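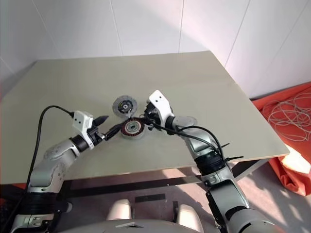 Salwood Repair Co-operative
Minutes of the equipment meeting
2022-03-24

Present: workshop lead, bench supervisor, purchasing, safety rep, one member from the front counter. Apologies from the accounts office.

1. Minutes of the last meeting
Accepted with one change. The item on the parts washer should read "repair", not "replace".

2. Irkon two-arm bench unit: review of the trial
The bench supervisor reported on the trial so far. The unit is on loan from the supplier, Stanciu, and has been used only on motor strip-down and reassembly. It has not been tried on pumps or gearboxes, and the supplier has asked that we leave those until the second software update.

The stator work is the part we are most interested in. The unit steadies the stator with the right gripper and works at the rim with a slender tool held in the left. The supervisor is satisfied with how it handles the outer ring. She is less satisfied with how it deals with the windings, and wants a softer finger pad before it is used on any customer's motor. Until then it stays on scrap motors from the bin.

The unit completed 448 cycles on the trial log. Purchasing asked what counts as a cycle. A cycle is one pick-up, one tool action and one put-down, whether or not the part ends up where it should. Purchasing asked that the supplier's next report list completed jobs as well, as cycles alone don't help with costing.

Problems noted by bench staff:
The left gripper is slow to let go of the tool at the end of a job. The supplier has been told.
Discs left flat on the table are harder for it to pick up than discs standing on edge. Staff have been propping them by hand, which defeats the purpose. A simple rack may fix this and the workshop will make one from offcuts.
The gripper cables run outside the arms. The safety rep would like them clipped closer to the forearms and the zip tie ends trimmed flush.
Afternoon sun reaches the floor under the bench. The supervisor thinks it may be affecting the unit's vision late in the day. A blind will be tried before anyone reports it as a fault.

3. Floor area around the bench
The safety rep asked that spare cable be coiled and hung up at the end of each shift, and that the orange-red sheeting be folded or taped down where people walk. Agreed. A clear strip of 900 mm is to be marked along the open side of the bench.

4. Service plan
Stanciu has offered two plans. The basic plan covers phone help and one visit a year. The full plan covers 3 visits, gripper parts and loan of a spare arm if one is out for more than a few days. Purchasing prefers the basic plan with gripper parts added, and will ask if that can be priced. The front counter member asked whether travel is included, as our last supplier charged for it separately. Not clear from the offer. Purchasing to find out.

There was some discussion of the Trotow unit as well. It is cheaper and takes up less bench, but it has a single arm and would need a clamp made for every size of motor. The workshop lead does not favour it. Purchasing would still like a written quote on file before any decision. Agreed.

5. Training
Only 2 staff are signed off to run the unit. The supervisor will train two more from the motor bench. Colour-coded job cards were suggested and will be tried.

6. Actions
Workshop lead: make the disc rack, fit the blind.
Bench supervisor: ask for softer finger pads, start training.
Safety rep: cable clips, floor marking.
Purchasing: revised service price, travel charges, Trotow quote.

7. Other business
The loan agreement runs to November. The supplier will need one month's notice if we want to send the unit back early.
The kettle in the lunch room is to be replaced out of petty cash.

Meeting closed. Next meeting to be set once the revised price has come in.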